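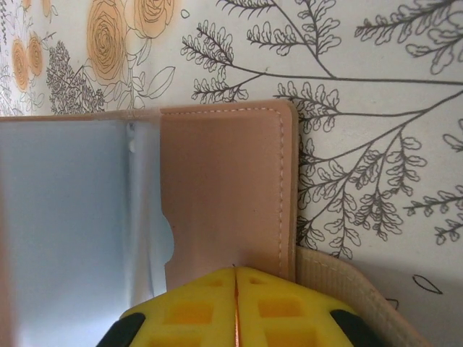
首页 | 列表存档 | 按主题浏览 | 按作者浏览 | 上一封 | 下一封

2019年7月5日　发件：Onis 地区业余美式橄榄球联赛竞赛办公室

主题：答复：关于因天气中断比赛的处理及补赛安排

各俱乐部领队、教练组及执法人员：

竞赛办公室于6月收到多家俱乐部就比赛中断规则提出的意见，其中 Agudelo 俱乐部的来信已在本列表公开发出，内容较为完整，涉及的问题也有代表性。经与裁判组商议，现就该信所提各点作统一答复，并说明秋季赛程中与之相关的几项调整。为便于对照，先说明现行规定的适用范围，再引来信原文，逐段答复。

现行《竞赛规程》第七章对比赛中断的规定，适用于常规赛、季后赛及列入赛程的热身赛，不适用于各俱乐部自行约定的训练赛。规程所称“中断”，是指主裁判已鸣哨停止比赛计时并要求双方队员离场的情形；因伤员处理、记分设备故障或场地画线不清造成的短时停顿，仍按一般暂停掌握，双方队员留在各自替补区，不得返回更衣室。上述区分在本季春季阶段执行得不尽一致，Vinier 主场和 Hastham 主场各有一场比赛的记录单将两者混填，竞赛办公室已退回补正，补正后的记录单为准。

中断期间，比赛用球由边线裁判保管，记录台应即时登记剩余时间、球权、档数、码线位置及双方剩余暂停次数，并由双方队长签字。签字只表示对登记内容的确认，不影响俱乐部事后申诉的权利。记录台登记完毕之前，任何一方不得更换场上装备或整理码链。

以下为来信原文及答复。 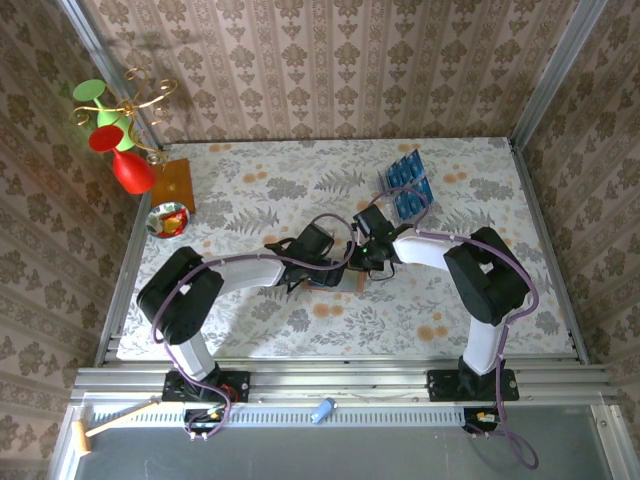
Agudelo 写道：

> 我队认为，现行规程对雷电中断的等待时间写得过于笼统。
> 春季最后一轮，我队客场对 Vinier 的比赛在第三节中断，
> 双方在看台下等候，其间三次接到不同的复赛时间通知，
> 热身做了两遍，最后比赛仍告取消。请竞赛办公室明确：
> 等待从何时起算，由谁宣布，最长等到何时为止。

关于起算时间。自主裁判最后一次确认可见闪电或可闻雷声时起，等待30分钟的旧做法各场掌握不一，有的场次按天气软件的提示起算，有的按肉眼观察起算。经裁判组研究，秋季阶段起统一以主裁判的口头确认为准，记录台据此登记时刻，等待期间如再次确认雷电，时刻重新登记，等待重新起算。等待时长将在随后下发的裁判手册修订页中列明，各主场不得自行缩短。

关于宣布人。复赛时间只由主裁判宣布，经记录台向双方主教练同时传达。主场工作人员、广播员以及场地管理方的说法，均不作为复赛通知。来信所述三次通知，经查其中两次出自场地广播，未经主裁判同意。竞赛办公室已就此向 Vinier 主场发出书面提醒，该主场亦已回函说明广播流程的改动。

主裁判宣布复赛后，双方享有15分钟热身时间，两队同时使用场地，各占半场，踢球员可在本方端区一侧练习。热身时间届满，任何一方未能派出符合规程人数的队员，按延误比赛处理，不另行宽限。

> 另，规程未说明中断后比赛成绩是否有效。
> 我队当时落后一个达阵，第三节尚余时间较多，
> 如按现有比分计算，对落后一方并不公平；
> 如全部重赛，对领先一方同样不妥。
> 建议从中断处续赛。

关于成绩效力。竞赛办公室同意来信的基本意见。自秋季阶段起，凡上半场未打完即告中断且当日无法恢复的比赛，一律择日重赛，原有比分及个人技术统计作废，但已作出的驱逐出场判罚继续有效。上半场已经打完的，择日从中断处续赛，沿用记录单登记的比分、球权、档数和码线位置。第四节最后阶段中断的，如双方主教练书面同意，可以当时比分为最终成绩，此项同意须在离开场地之前签署，事后补签不予承认。

春季阶段已经取消的场次，不追溯适用上述办法。Agudelo 与 Vinier 一场仍按当时决定记为未完赛，不计入胜负场次，两队排名以胜率计算。竞赛办公室理解有关俱乐部对此可能有不同看法，申诉渠道照常开放，申诉材料应附记录单复印件及主教练签名。

> 续赛时的报名名单也请一并明确。
> 隔周再赛，原先受伤的队员可能已经恢复，
> 原先在场的队员也可能因工作不能到场。
> 小俱乐部人手有限，如只许用原名单，很难成行。

关于名单。每队每场出场名单上限为36人，续赛同样适用。续赛名单可以重新提交，但所列队员须在原比赛日之前已完成本季注册；原比赛日之后新注册或转会的队员，不得参加该场续赛。原比赛中被驱逐出场的队员，不得列入续赛名单，其空缺可由他人补上。号码原则上不作变更，确需变更的，应在名单备注栏写明原号码，以便技术统计衔接。

执法人员方面，续赛尽量安排原班裁判，无法安排时由裁判组另行指派，俱乐部不得就此提出异议。续赛开始前，主裁判应召集双方队长，当面宣读记录单登记内容，并重新确定进攻方向。中断前已使用的暂停不予恢复；半场只余2次暂停的一方，续赛后仍为2次。

> 最后是费用。
> 我队当日租车往返，续赛等于再跑一趟，
> 希望联赛或主队能够分担。

关于费用。来信提出的分担办法，竞赛办公室目前不能全部采纳。联赛经费在年初已按项目核定，未列续赛交通一项，本年度内不宜改动。经商定，秋季阶段续赛的场地租金仍由主队承担，裁判费用由联赛承担，客队交通自理。客队单程超过100公里的，可以申请将续赛与两队之间的另一场比赛合并在同一周末进行，由竞赛办公室协调场地。Hastham 俱乐部已表示愿意在其主场空闲时段接纳此类合并赛程，具体时段待场地方确认后另行通知。

与本次答复有关，请各俱乐部办理以下事项。主场俱乐部应指定一名雷雨天气联络人，姓名和电话在首轮开赛前报竞赛办公室备案，联络人不得由主教练或记录台人员兼任。各主场应在更衣室门口张贴避雨避雷路线图，金属看台和灯架下方不得作为等候区域。客队更衣室应有足够座位，并在等待期间保持开放，不得因场地租用时段届满而要求客队提前离开。

记录单将换用新版式，中断登记栏单独成页，旧版记录单在秋季首轮之后停止使用。新版式的电子文件将随下一封列表邮件发送，需要纸质本的俱乐部请直接回信注明份数和收件地址。填写时请使用蓝色或黑色墨水，涂改处须由记录员和一名裁判共同签字。

另有几家俱乐部来信询问高温天气是否同样适用中断规定。高温情形下，规程现有的补水暂停办法不变，由主裁判视情况在每节中段增加，双方均不扣除暂停次数。是否另设高温中断标准，裁判组尚在收集各场意见，各俱乐部如有上季的实际记录，可一并寄来参考。

对本答复有不同意见的，请直接在本列表回复，并保留原主题行，以便存档。涉及具体队员伤情或纪律处分的内容，请勿在列表公开讨论，应单独致函竞赛办公室。

此致

Onis 地区业余美式橄榄球联赛竞赛办公室

上一封 | 下一封 | 返回主题列表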